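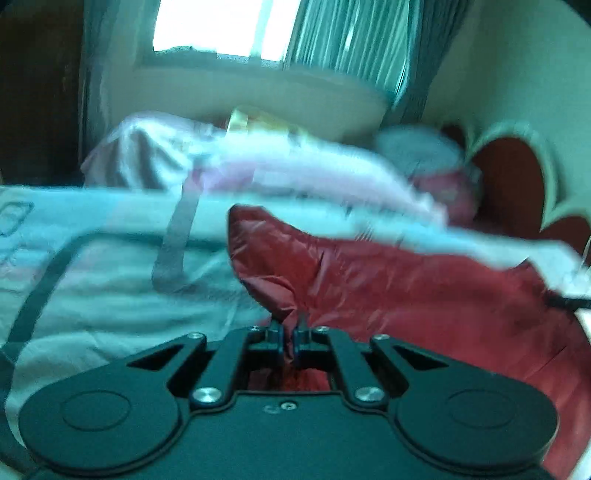

Randley Workshop Notes, Unit 4
Comparing Grippers on Soft Goods
Feb 9, 2019

Read before lab. The lab will go ahead either way, but you will enjoy it less.

Rigid blocks are polite. You close the fingers, the block stays the shape it was, and everyone goes home thinking they understand grasping. Cloth has no such manners. Pinch one edge and the rest folds, slides or follows along uninvited.

We compare two hand-held grippers this unit, the Falora and the Bravo. Both go through the same tasks with the same operator. Swapping operators halfway through compares operators, and we already know you differ.

Tasks
1. Pick up a single layer of cloth by its edge.
2. Lift a corner and lay it over the opposite corner.
3. Drag the cloth flat without taking the sheet underneath along for the ride.

What to log
Gripper, task, fabric, number of tries, and how the grasp ended. "Bad" is not a failure type. Use one of these: missed, slipped, grabbed two layers, grabbed the bedding, operator gave up. The last one is a perfectly good category and past groups have underused it.

About last term's numbers
The class logged 1222 grasps. Of these, 612 were on cloth and 208 of the cloth grasps were thrown out for missing labels - mostly the fabric column, which is hard to fill in from memory a week later. Please fill it in while you are still holding the fabric.

Camera settings
Lock the exposure before you start. A bright window will otherwise win every argument with a dark gripper. Check that both fingertips stay in view when fully open and fully closed.

Reading: the Brikano handout on finger pads, sections 1 and 2. Section 3 is mainly about screws.

Logs are due before Unit 5.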